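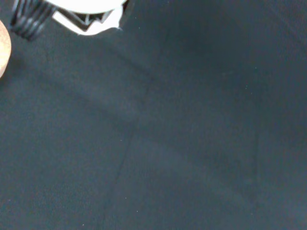 Notebook / Chores bench

2022-03-01

Wiping again, run 47. Wrist view mostly dark grey mat, couple of faint lines in it that might be seams or creases, few pale specks. The specks are the job. Dust or lint, don't care which, a person would have it done in one swipe.

Planner still wants to treat the long dark line as an edge and stop there. Same trouble as in December. Threshold up to 500, see if it ignores it.

Aicha says Tulham want a yes/no on bench cleaning. My answer: no, not yet. Picking and placing fine, knowing when somthing is clean, no.

To do: log 403 needs relabelling. Ask Koratov re softer pads. Try the mat turned 90 deg befor touching any more code.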